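Wrist Cell Software Checklist, Block Task, Perception + Control
Filled in by Ibsa Tilahun, second look Hubert Malinowski
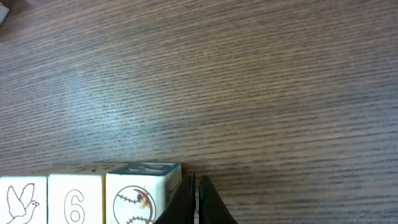

Sheet no. 271, page 2

Before power
E-stop pressed and released, controller saw both. OK
Speed cap in the config file, not just typed in the console. OK, was console only on Friday, fixed
Moges planner build matches the tag on the cell PC. OK, build 509

Perception
Wrist stream live, no stale frames. OK
Glare on table. FAIL. Pale bluish sheen left of center, washes out the grain. Huditell depth filter leaves holes right there. Kidus to try the lower exposure preset, then rerun.
Block segmentation. Partial. Row of three, bird / 6 / baseball. Bird and 6 get split fine. Baseball one loses its lower right corner behind the left finger and the mask comes out short. Need the gripper mask subtracted AFTER the box fit, currently before.
Top face letter reader. FAIL. Dark letter on top of the baseball block reads Z one run, N the next. I can't call it by eye either at that slant. Do not let the planner use letter as ID until fixed, use front face.
Confidence cutoff 96, same in both configs. OK
Wood grain false edges. Watch. Stripes on the right of the table gave one ghost block in replay, dropped by the size check.

Planning
Finger collision shapes loaded. OK
Clearance finger to block before any sideways move. FAIL. Fingers are right up on the baseball block and planner still offers a slide left. Demetrius says padding got zeroed in the merge. Put it back, add a test so it cant happen again.
Retreat is straight up first. OK in sim, not run on the arm

Control
Force limit trips at set value. OK
Watchdog stops arm on lost stream. OK, pulled teh cable twice
Log writes to disk, not just screen. OK

Result: HOLD. No auto runs. Hand jog only, low speed.
Open: exposure preset (Kidus), padding (Demetrius), mask order (me)
Sointu Heinonen signs the recheck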